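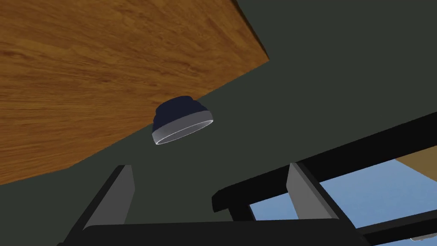
Fig. 1. Wrist camera view in the simulator, gripper open, cap just below the slanting lower edge of the board.

Week 5 handout: comparing two-finger grippers in sim

Bring this to the lab. Slides are not going up untill after the session.

What we're doing
Same arm, same task, two grippers: Zostetus (flat paddle fingers) and Runda (curved pads). Task is pick up the cap, put it in the tray. Controller is Standska for both, don't swap it halfway through or the numbers mean nothing.

Reading the wrist view
Fingers come in from the bottom, palm along the bottom edge. Camera moves with the wrist, so a board at a steep slant tells you about the wrist angle first, the board second. Check the joint readout before you go "fixing" the table.
Rim of the cap = thin white line. Useful for judging tilt. Dark blue top against dark grey-green background is poor contrast, so if you are thresholding on colour go for the grey band instead.
No shadows to help with depth. Cap may look nicely between the fingers and still be well off in z. Print the pose.

Runs
398 saved start poses, in the Srithong folder. Use the first 5 for checking your set-up, leave those out of the results. Time limit 2000 steps per run, then it counts as a fail.
Three outcomes only:
- held and placed
- held, then dropped
- never held
A nudge is "never held". Yes, even if it lands in the tray.

Things that went wrong last year
Opening width left at the default for one gripper and changed for the other.
Friction set on the fingers, forgotten on the cap.
Success rates with no start poses listed, so we couldnt rerun anything.
Closing speed: see next page of the Standska manual, units are per step not per second.

To hand in
One table, one plot, half a page on which gripper you'd keep and for what. Include at least one failed run with its wrist view and the pose printed next to it. Due before the December break, by 4 pm on the last teaching day.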